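Kamon Weekender 30 review - four days round the coast with it

Thursday, July 25, 2019

Back last night, washing machine going, so a quick one before I forget it all.

The bag first. Kamon Weekender, 30 litres, the grey. Bought it in January in the sale and then it sat in the wardrobe until this trip. Cabin size on the airline we used, went under the seat with a bit of a shove. Didn't get charged. Good start.

Packed for 4 days: three shirts, shorts, one jumper, sandals, washbag, guidebook. All fitted. Could have got another pair of shoes in if I'd rolled things properly but I never do.

Straps are the best bit. Wide, soft, didn't dig in even on the walk up from the ferry to the old town, which is all steps and no shade. Did that climb twice as I'd left my sunglasses in the café at the bottom. Back was soaked both times, the mesh panel does nothing much in that heat.

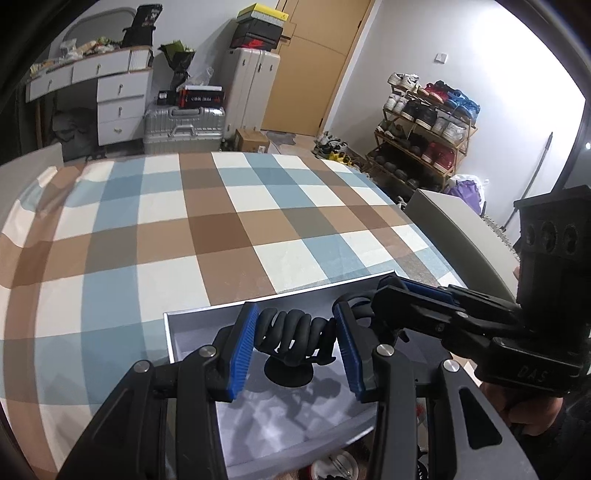 Zips are less good. The main one runs fine. The front pocket one sticks at the corner every single time, and thats the pocket you want for tickets. On the bus to the lighthouse I was stood there tugging at it with a queue behind me. Ended up keeping the tickets in my shirt.

Rain: one proper downpour, some 30 minutes, waiting for the boat back from the island. Top got wet through, the clothes underneath were dry. No rain cover included, you have to buy it seperately. Cheeky at this price.

Compared with my old Tridon, which did me 7 summers: the Kamon is lighter and opens flat like a suitcase, so no digging for socks. The Tridon had a better bottle pocket. On the Kamon a big bottle falls out when you bend down. Lost one over a harbour wall.

Would I take it again? Yes for a long weekend by the sea. For a week, no, get something bigger.

Four out of five. Fix the pocket zip and it's a five.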